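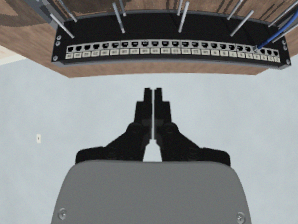
Lining up on the port row, blue cable already in near the right end.

Workshop tips from the Bindulthorpe robotics club

Our students are teaching a simulated arm to handle network cables for the Grarix challenge in June, and I love how much of it is plain good bench sense! Katsuhiko Sakai keeps our tip list, and these are the favorites.

1. Look from above first. Check where the loose cable end lies before you move anything, and plan the arm's path so the elbow stays clear of the rack. 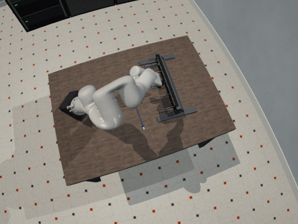

2. Save before you tinker. We're on run 439, and the best starting pose so far came from run 2 - thank goodness somebody kept it.

3. Change one thing at a time. Grip width, then approach angle, then speed. Write each one down, even the silly ones. 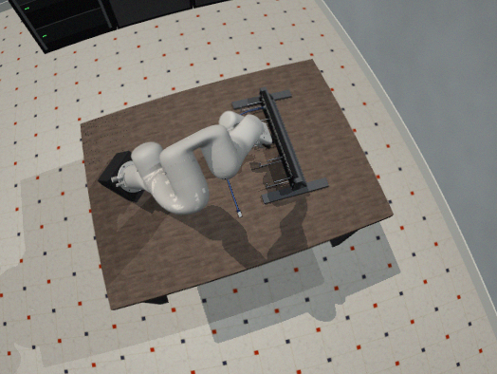

Speed is where everybody gets greedy (me too). Start slow, and only nudge it up after a few clean tries in a row. Our step limit is 2000 per run, so there's plenty of room to creep in gently.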